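4. Placing the Idow fluted planter on a white or pale surface

Applies to: Idow planter, white, fluted, all sizes. Read section 3 (Unpacking) first. Section last revised 6/15/24.

The leaflet packed with the Idow says it is "ready to place anywhere". We have our doubts. A white planter on a white top shows up every mark near it, and the wavy foot is less forgiving than a flat one. Allow yourself a bit more time than the leaflet does.

4.1 Before you start

You will need a soft cloth, a bowl of warm water, washing-up liquid and a sheet of plain paper. The Brerholm cleaning paste sold alongside the planter is optional. We tried it on a pale table and could not tell the result from washing-up liquid.

CAUTION: Do not use a scouring pad on the planter or the table. Matt finishes go shiny where they are rubbed, and no amount of paste will put that right.

4.2 Clearing and checking the surface

1. Take everything off the table and wipe it down with the damp cloth. Dry it.

2. Look across the top from a low angle with the light coming from one side. Small brown stains and specks that vanish from above tend to show up this way.

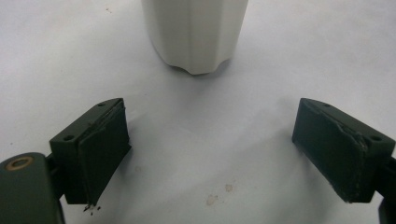 3. Treat brownish spots with a drop of washing-up liquid, leave for 2 minutes and wipe. If a spot is still there after the second go, it is in the surface and you are better off standing something on it.

4. Do not mistake shadow for dirt. The flutes throw a soft grey shade around the foot, and Lucie Vachon, who checked these steps for us, spent a good while scrubbing at hers.

4.3 Standing the planter

5. Hold the planter low down with both hands. Do not lift it by the rim, whatever the drawing on the box suggests.

6. Lower it straight down on to the sheet of paper, then slide paper and planter together to the spot you want. The notches between the flutes pick up grit, and dragging the bare foot over a pale top is asking for scratches.

7. Tilt the planter slightly and draw the paper out. Press on opposite sides of the rim. A slight rock usually means a crumb under one of the notches.

8. Step back to the doorway and look again before you fill it. The box promises the planter will "anchor any room". On a large bare table it can just look a long way off, and moving it is far easier while it is empty. 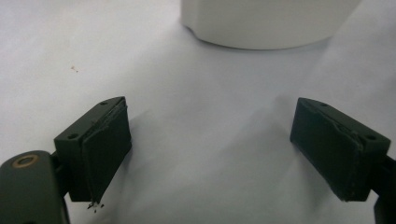
9. Turn the planter until its best side faces the room. Flutes look sharper with the light coming across them and rather flat with the light behind you. Try it in the morning and again after dark before settling on either.

NOTE: The Daneshvar felt pads listed as an accessory are cut for flat feet. On a wavy foot they stick out between the flutes. Trim them or leave them off.

4.4 Filling

10. Put the plant in its own pot inside the planter. Do not pour compost straight in.

11. Water the plant at the sink, 200 ml at a time, and let it drain before putting it back. The leaflet calls the planter watertight. Treat that as a hope until yours has stood overnight on kitchen paper without leaving a ring.

12. Check underneath once a week until the end of July, then whenever you dust.

If the planter still rocks after step 7, see section 6 (Returns) and do not file the foot down.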